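4.2 Running a grasp trial set (Flato bin protocol)

1. Home the arm. Check the clamps on the table edge, both sides.
2. Load the Uveck grasp file. Set seed to 829 — same seed for every method or the comparision is useless.
3. Drop objects in the bin, any pose. Don't arrange them.
4. Start in slow mode. Two attempts per object, then skip it.

CAUTION: cables at the wrist can snag on a bin wall. Hand on the e-stop for the first run.

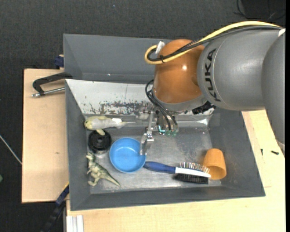

5. Log each attempt before the next one starts. A slip during the lift is a fail, even if it lands back in teh bin.

Note: rim grasps on bowls and cups score low in the Henduvo ranking. Leave them in the set anyway.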